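12th May, evening

Day three on the bin task at Granduteck. Both arms up, left hand open, right hand on the edge of one of the black shells.

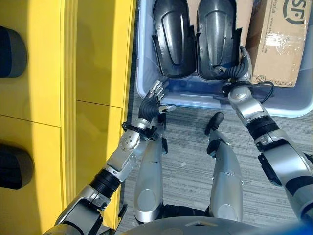
The first message on the work log this morning was from Gough, where they get our files and train on them. It asked that we stop throwing out the attempts where the grip is poor at the start, as long as the hand gets there in the end. The model needs to see how a bad grip is put right, the message said, and at present it sees almost nothing except good ones. It also asked for more variety in how the parts are laid in the bin.

I wrote back that I would keep them from now on. In April we were told the opposite and I have been deleting them for weeks. I don't know how many went. I did not bring that up in the reply, but I did change the instruction sheet so the evening shift will not keep doing it.

The target for the task is 345 good takes. I did the morning in sets of 20, then got up and walked to the end of the building and back. My shoulders are worse than my hands now. The shells are harder than the blocks we had before. They are smooth on top and there is not much to hold apart from the edge, so I have to bring the fingers down the side and close them slowly. If I go fast I push the shell across the bin and then have to chase it. Under the old rule that was a delete. Under the new one it is a keep, with a note.

The notes take longer than the takes. Zallura, the labeling program, wants a start mark, a contact mark and an end mark, and now it will need one for the second try as well. There is no button for that. I have been typing "regrip" in the comment box and I asked if that is good enough. No answer by the time I left.

Changed the layout after every set. Shells side by side, then one turned around, then one laid partly over the other. I left the cardboard box in for the side by side layout. It means the right arm has to come in with some care and the takes run longer. I would like to know if the longer ones are any use to them or if they get trimmed. I put the question in the log.

Lost 24 minutes before lunch to the headset. The view lagged behind my hands, first a little and then badly enough that I felt sick. Restarted it, then restarted Drondex, the control software, and it came back fine. I marked the last set before the restart as doubtful. The motion probably looks all right in the files but I was moving slowly and waiting for the view to catch up, and I don't want the arm to learn to stop halfway for no reason.

The afternoon was better. I have found that if I keep my left elbow in, the left hand stays put and I don't have to think about it. Wrote that on the sheet too. Had one take where the shell came up on the first try and I set it down again so evenly that I played it back. It goes in with the rest and counts as one.

Ate at the desk. Soup again.

Tomorrow: ask again about the regrip mark. Find out if the evening shift read the new sheet. Start with the overlapping layout while I am fresh, as it has the most failed tries. Bring the other chair cushion. Charge the spare hand controller, which I forgot to plug in tonight.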